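The Half Stop

When one arm of a two-arm cell shuts down and the other does not, the part between them takes the difference. A packing trial at the Tsoukalas test hall spent most of a summer finding out why.

The job was small. Two arms on a shared rail pick up a folded paper carton, hold it from opposite sides, turn it so the seam faces up, and set it down for taping. The project, called Seltalero, was meant to show that light packing work could be moved to a pair of low-force arms without a custom fixture for each carton size. The cartons are thin, and they crease under a load that a plastic tote would not register. That made them a good test of grip control, and later a good record of what the controller had been doing.

By the end of the first week the crew had a shelf of cartons with the same damage. One side wall was pushed in near the bottom corner. The opposite wall was clean. A normal grip fault, with both arms squeezing too hard, marks both sides. 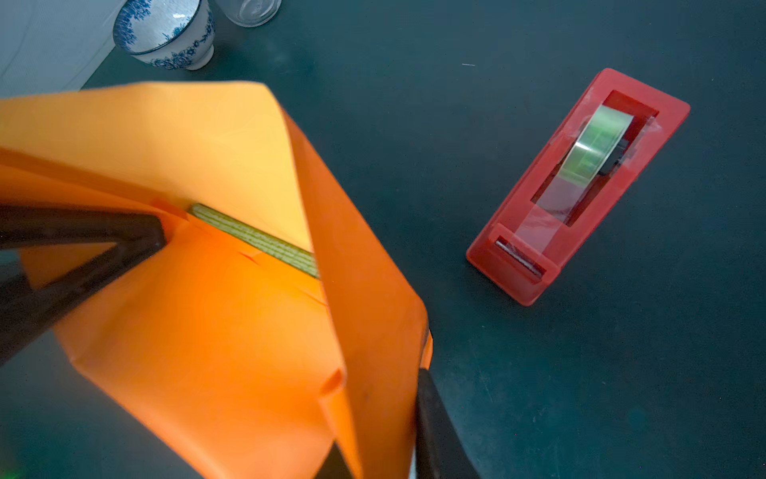
By the Anonero Automation Desk
July

The controller in the Seltalero cell is a Gatatlow unit with one drive channel per arm. Each channel closes its own position loop and watches its own motor currents, temperatures and following error. A supervisor task sits above the two channels and hands them matched paths, so that when the left gripper moves a certain distance to the right, the right gripper moves the same distance away from it. The squeeze on the carton is set by a small offset between the two paths. In the trial it was capped at 20 newtons.

The cap worked as long as both channels were live. It was checked against a load cell at the start of the project and again after the damage appeared, and both times the reading was within the limit. For several days this result sent the investigation in the wrong direction. The crew changed the finger pads. They lowered the closing speed. They swapped the carton stock for a slightly stiffer one, which reduced the number of crushed walls and also hid the pattern that would have led them to the cause.

What the load cell test did not include was a stop.

Protective stops were common in the cell and were treated as a nuisance. A gripper cable would drag, the following error on a wrist joint would climb past its threshold, and the channel would go to a controlled stop. The operator would look at the panel, clear the fault, open the grippers and start again. The stop was logged with a time stamp and an arm label. In the standard configuration, nothing else was recorded.

The carton damage and the stop log were kept by different people in different files. When the two were laid side by side, the match was close. Over a run of 500 cycles the controller recorded 25 protective stops on a single arm while a carton was held. Every crushed carton in that run came from one of those cycles. In each case the dented wall was on the side of the arm that had not faulted.

The sequence was then reproduced on purpose. A test routine raised a false following error on the left channel during the lateral move, with a carton in the grippers. The left arm braked and held its position as designed. The right arm kept going along its path until the supervisor noticed that its partner had stopped and ordered it to stop as well. Between the two events the carton was being pressed against a gripper that had become, in effect, a fixed wall.

The delay was 30 milliseconds. At the slow speeds used for teaching, the distance covered in that time is too small to matter. At the production speed it was enough to fold a carton wall. Worse, the right arm then held its last commanded position, which was now inside the space the carton needed. The squeeze did not go away when motion ended. It stayed until someone cleared the fault.

This last detail moved the matter out of quality and into safety. The cell's risk assessment assumed that a stopped arm was a safe arm to approach. The operator instruction said to wait for the stopped indication, reach in, support the carton with one hand and release the grippers from the pendant with the other. With both channels stopped normally, the stored force in the grip was under the cap. After a single-arm stop it was not, and the force was sitting in a bent paper wall and in the flex of two arms. When the grippers opened, or when the carton gave way first, the fingers moved. The distance was short, but the hand was there.

There were no injuries. There was one report of a pinched glove, filed weeks before the cause was known and closed with a note reminding staff to keep their fingers clear of the pads.
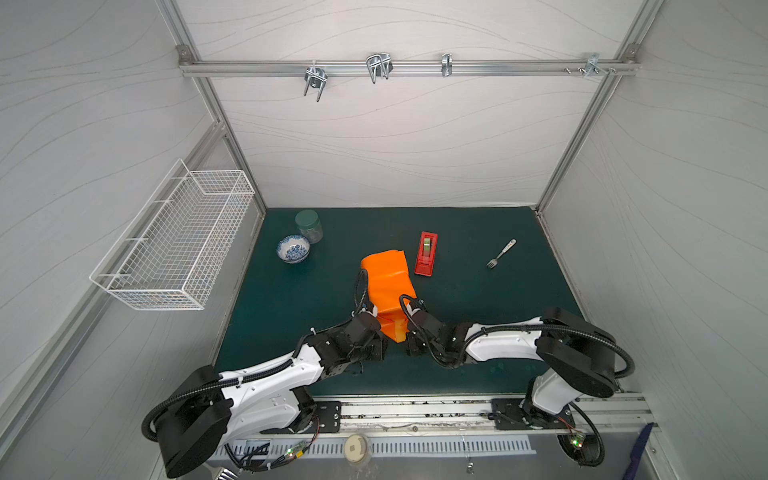 The supervisor delay had three parts, and none of them was a defect when looked at alone. The drive channel confirmed its own fault over several control cycles before reporting it, to filter out electrical noise. The report then went into a message queue shared with routine status traffic. Finally, the supervisor read the queue at its own rate, slower than the drives. Each of these choices can be defended for two arms that work near each other. The controller had been designed for exactly that case, with one arm feeding a part and the other processing it. Holding one object with both arms was added later as a path-planning feature, and the stop behavior underneath it was left as it was.

The manual reflects this history. The chapter on coordinated motion describes how to pair the paths, how to set the offset and how to choose a leading arm. The chapter on protective stops treats the arms separately. A table lists what happens to the faulted arm for each fault class. The column for the other arm reads "stopped by supervisor" in every row and gives no time.

The emergency stop circuit was never part of the problem. Pressing the red button cut both channels together through hardwired contacts, and tests with a held carton showed no added squeeze. It may have added to the confusion. The acceptance test for the cell used the emergency stop to verify stopping behavior, recorded a pass, and did not repeat the test with a fault raised in one drive.

The crew also looked at what was causing the stops in the first place. Most came from the wrist joints. The corrugated conduit that carries the gripper cables makes a loop outside each arm, and at certain wrist angles the loop stiffened and loaded the joint. The drive saw this as a following error, correctly. Rerouting the conduit and adding slack cut the number of stops sharply. It was tempting to leave the matter there, with a lower stop rate and few damaged cartons, and for one shift that was the plan. The test lead refused to sign it off. A rarer trigger leaves the hazard at the same severity, and an operator who sees a fault once a month is less ready for it than one who sees it daily.

Three changes were made before the trial resumed. The first was a hardwired fault line between the drive channels. Either channel can pull it low at the first sign of a fault, before filtering is complete, and the other channel goes to a hold at once. If the fault turns out to be noise, both arms resume together. This costs a slight hesitation now and then, visible as a twitch in the carton. Cycle time did not suffer enough to measure.

The second was a back-off move. After any single-arm stop with an object held, the healthy arm is allowed to retreat along its own approach direction, at low speed, until its motor current shows that the grip is back under the cap. The faulted arm stays braked. Here the crew had to be careful, as a back-off that goes too far drops the part, and an arm that moves after the panel says it has stopped is a hazard in its own right. The indicator now stays amber during the back-off and changes only when the motion is over.

The third was the instruction. Operators no longer support the carton by hand. After a fault they lower the carton to the mat with the pendant if height remains, and open the grippers with both hands outside the cell. Tools on the mat, such as the tape dispenser, are kept out of the path of that lowering move, a point that was missing from the first draft and added after a carton came down on one. 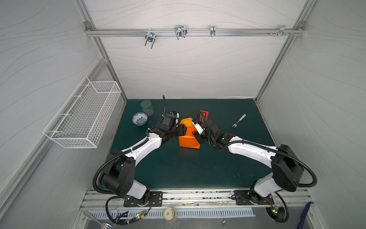

Testing the Repair

The revised cell was put through the same run length as before, with false faults raised on alternate arms at different points in the path. Lateral moves, lifts and turns were each covered. The turn proved the hardest case. When one arm stops during a turn, the other is moving along an arc, and the load it adds is partly twist. The motor current at the wrist is a poor guide to twist in a soft carton, and the back-off sometimes ended with the carton skewed between the fingers. The cap was respected in each case. Seams opened on some cartons, and taped ones did better than folded ones.

The crew accepted this. Carton loss after a fault is a cost, and the revised assessment lists it as one. A tighter solution would need force sensing at both wrists, which the Seltalero budget does not include.

Gatatlow has since added a note to the coordinated motion chapter stating the longest delay a user should expect between a fault on one arm and a hold on the other. The fault line is offered as an option and is off by default, so existing installations will behave as they did before the update. Anyone running a pair of arms on a shared load should look for this setting first. If it is missing, the delay can be measured without special equipment: log the commanded position of both arms, raise a fault on one, and read how long the other continues to move.

The test should be run at production speed with a part in the grip. At Tsoukalas the acceptance sheet now has a line for it, one entry for each arm, and the cell is not released with either one blank.

Contact the Anonero editorial office | Copyright Anonero. All rights reserved. | Back to top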